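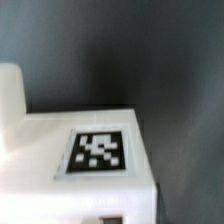 The workshop at Vemis is on the first floor, above a tyre fitter's, and the smell of warm plastic reaches you on the stairs. The man who runs the printers asked to be left out of this piece by name. He has been making small parts to order for 3 years, most of them white, most of them small enough to sit in a hand.

"People think it's all toys and vases," he said. "What I mostly do is blocks. Blocks with a square let into the top, so a coded tag can sit down in it."

The tags are the black and white squares used for tracking position. A camera finds the pattern and works out where the block is and which way it is facing. He doesn't write any of that software and says he wouldn't know where to start. His side of it is the plastic.

"The tag has to lie flat. If one corner lifts, the customer gets a wrong angle and rings me up. I used to stick them straight on top and they got knocked. Now I sink them."

He gives the recess a sloping edge, which he says makes it easier to get a blade in when a tag needs changing. The first version had straight walls and he spoiled a whole batch trying to get the old tags out. He kept a few of those on the windowsill and uses them to hold the blind down.

Most orders come through Senent, a small supplier that sends him drawings and collects the finished parts. The largest so far was for 166 blocks. It took him 5 weeks, including a week lost to a bad reel.

I asked why he stays with white. "It's what they ask for. It shows every fault, mind you. Under a strong lamp you can't see the edges at all, it just glares. I check them by the window in the morning."

The raised post on some of the blocks was a customer's idea. He rounds the upper corner because he dislikes handling sharp ones all day, and he has had no complaints.

He learned the work at Egilsson, where he looked after moulding machines until the site closed. He was 54 and had never used a printer. "I bought a second-hand one and printed rubbish all winter. Hooks, mainly. My sister's still got hooks in every room."

He is now trying a duller plastic from a different maker, which he hopes will cut the glare. The test pieces were still on the printer when I left, and he wanted to get back to them before lunch.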